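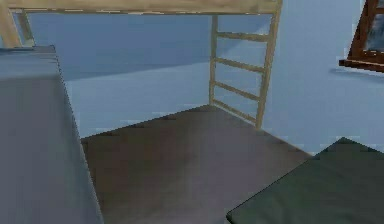
Two years in one room is fine and three is too many, one reader wrote to us after our spring piece on rents, and the letter went on for four pages about soup, mostly about how long the smell of soup stays in a place where you also sleep. We got a good deal of mail like that. People who live in one room have a lot to say about it, and very little of it is about square footage.

Bevavano has more of these people than it used to. The old shoe warehouses on the river side were rezoned for housing, and the first to reopen was the Karovel, which has 47 studios on five floors. The smallest rents for $500 a month less than the average one-bedroom in the same zip code. That difference fills the building. Most of the tenants we talked to had looked at one-bedrooms first, done the arithmetic at a kitchen table somewhere, and signed for the studio the same week.

What they got was a room, a bathroom, a wall of kitchen and a window. The windows are good. They are the original warehouse openings, tall and set high, and they let in enough light that even the units facing the alley don't need a lamp until late afternoon. The walls between units were built new and are thinner than anyone would like. You learn your neighbor's alarm clock. One tenant told us she no longer sets her own.

Storage is the first fight. A one-bedroom apartment hides things without being asked to: the vacuum goes in the hall closet, the suitcases go under the bed, the box of cables goes wherever it goes. In a studio each of those needs a decision. Tenants at the Karovel can rent a cage in the basement for $38 a month, and there is a waiting list. The ones who don't rent a cage tend to own fewer coats.

Sleeping up high is the usual answer, and it has a longer history here than you might expect. Nistor, the furniture shop on Bilesness Avenue, was making raised beds for boarding houses before the warehouses were built, and still sells them from the same storefront. The shop's advice is to measure the ceiling first and then sit up in the bed before you buy it. Heat rises, so the top bunk is pleasant in January and hard to sleep in come August. A clip-on fan helps. So does a shelf at mattress height for water and a phone, which saves a trip down the ladder in the dark.

Under the bed, people put a desk, or a couch, or a clothes rack with a curtain across it. The desk is the popular choice with people who work from home. It is also the one they complain about. Several said they had moved the desk to the window within a few months and turned the space below the bed over to boxes.

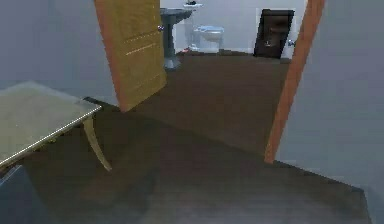 Dark flooring carried straight through from the main room to the bathroom.

Then there is the bathroom, the only room in a studio with a door you can close behind you. Couples mentioned it more than anything else. It is where you take a phone call when the other person is asleep. It is where you go after an argument. One couple on the third floor keeps a folding stool in there for this purpose and says the bathroom has better cell reception anyway.

Ventilation matters more than tile. A weak fan in a house means a foggy mirror. In one room it means damp towels, then damp sheets, and by the end of winter a gray patch behind the dresser. If you are looking at a studio, run the shower hot for ten minutes during the visit and see where the steam goes. Ask when the fan was last replaced. Put a hand on the outside wall near the floor, particularly in a corner, and feel whether it is colder than the rest.

Look at the place at night, too. The Karovel shows its units on Monday mornings, when the building is quiet and the street is empty. A different building turns up after six, when the dinners start and the elevator is running. Most leasing offices will let you come back in the evening if you ask, though they may not offer.

The turnover figures are not public, but tenants say about half the names on the mailboxes change every year. Some go to a one-bedroom when a raise comes through. Others go back to roommates. A few have been there since the doors opened and have no plans to leave, including our letter writer, who is now in her sixth year and has switched to salads.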